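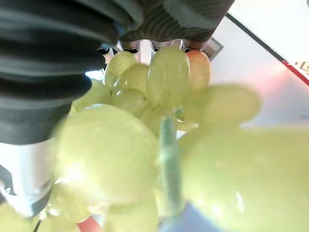 Grape weigh-in at Maswood ends in a draw, to the satisfaction of very few

MASWOOD — The annual table grape contest at the Maswood growers' hall was settled this July in the way most local disputes are settled, which is to say it wasn't. After 11 entries, one broken kitchen scale and a long discussion about stems, the blue ribbon for Best Green Bunch was split between two men who have not agreed on anything to do with fruit in 7 years.

Rüdiger Lindemann, a retired bus mechanic who grows his vines along the south wall of his garage, shares the title with İlker Tekin, who runs the produce counter at Insaurralde Market and grows his on an arbor he describes as "temporary." The arbor went up before his daughter was born. She starts college in the fall.

The contest rules fit on an index card taped inside the hall's front door. A bunch must be green, must weigh at least 500 grams, must be grown within the township, and must arrive on its own stem. Judges award up to 100 points for flavor, skin, evenness of color and what the card calls "general bearing," a phrase that went onto the card before any of the current judges moved here.

Both bunches scored 94.

Trouble began over color. A pale green grape left in strong sun will sometimes pick up a pink or peachy cheek, and growers have never settled whether this is a flaw or a compliment. Lindemann holds that it shows the fruit was properly ripened. Tekin holds that it shows somebody forgot to prune. The judges, asked to rule, ate several blushed grapes from the spares table, conferred, and ate several more.

"They were sweeter," said head judge Colleen Abt, when pressed. "I'm not saying that's allowed to matter."

The card was consulted. It says "even in color." It doesn't say how even. A motion was made to define the word and was talked over until the hall's coffee ran out, at which point it was dropped.

Then came the scale. The hall's usual one, a spring model from the kitchen, gave up during the fourth entry and began reporting every bunch as the same weight, a result that pleased the smaller growers enormously. A replacement was fetched from the market. Lindemann pointed out that the market's scale was, in a sense, Tekin's scale. Tekin offered to let him weigh his own head on it. Weighing resumed.

Visitors who came only to eat grapes, and this was most of them, found plenty to do. The tasting table ran the length of the back wall, with this year's heavy hitters — the long, tapered kinds that crunch, and the rounder, softer ones that don't travel well and so hardly ever turn up in a store. Opinion favored the long ones. The round ones were gone first.

Next door in the side room, Flaseck Nursery gave a talk on thinning clusters, a job that involves cutting off a good part of your crop in early summer so that what remains has room to swell. The talk was well attended and, judging by the faces, not widely believed. One woman asked whether she could skip that step. She was told she could, and that her grapes would look like peas.

Growers wanting to do better next year were given the following advice, free of charge. Pick in the morning, before the fruit heats up. Hold the bunch by the stem and leave the dusty bloom on the skins alone. Don't wash anything until you're ready to eat it. And taste from the bottom tip of the bunch, the last part to sweeten, before you decide the whole thing is ready. Half the entries this year, Abt noted, were picked by people who had only tasted the top.

Pranelel Preserves, which donates the prize, had supplied one case of jelly jars. The case holds an odd number. Lindemann and Tekin were last seen at the loading door discussing the remaining jar, and a reporter who offered to take it off their hands was told, by both of them at once, to mind his own business.

Entry forms for next year will be at the hall's front desk from March. The index card is expected to be the same index card.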